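Plarnadel Help > Bimanual teleoperation > Recording

Demos of a two-arm container task replay badly. Slow down or re-record?

Posted by Keir Cairns, 6/24/18

Two small arms on one rail, driven by remote control from a pair of leader arms. The task is handling a canister that has a date dial in the lid. I have 591 demos from 2 operators. The trained policy gets near the canister and then hesitates over the lid. The wrist view at that stage:

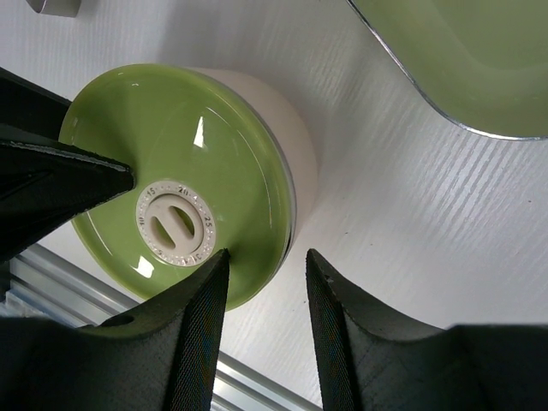 Wrist camera, fingers around the lid

Loss looks fine. Should I slow the operators down, or throw the set out and start again?

Ye-ji Do

Don't throw it out yet. Sort the demos by operator and train on each half alone. We had the same hesitation in March — one person approached the lid from the left, the other from above, and the policy averaged the two. Write the approach down and make everyone follow it.

Also check the start pose. Both arms should begin every demo from the same joint angles, with the objects laid out before recording starts. Vary the object positions on purpose, by a few centimeters, and leave the arms alone.
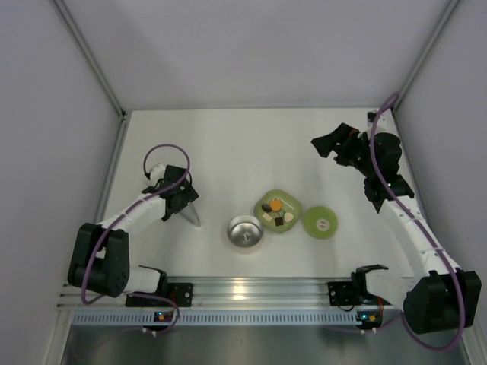
Filed under: Workspace and start pose

If the start pose drifts between demos, the first second of each recording is noise. Trim it, or add a homing step to the record script. Ours is 4 lines long.

For the lid itself, tell operators to pause briefly before contact, then close in a single motion. Long pauses are worse than fast motion. The policy learns to sit still, and that may be all you are seeing. Plot joint velocity against time — flat stretches longer than a second should be cut.

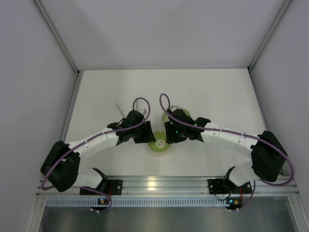

After cutting, retrain before you collect anything new. If it still stalls, look at the handling steps where both grippers work close together. Each one blocks part of the overhead view there, so make sure both wrist streams are in the training input and their timestamps match.

Selim Coşkun

slow down. worked for me

Severyn Tkachenko

Agree with Ye-ji on splitting by operator. I would add one check: replay a raw demo open loop with the objects in their original positions. If that misses too, the fault is calibration or lag between leader and follower, and no amount of new data will fix it. My right arm was 11 ms behind the left until I changed the USB hub.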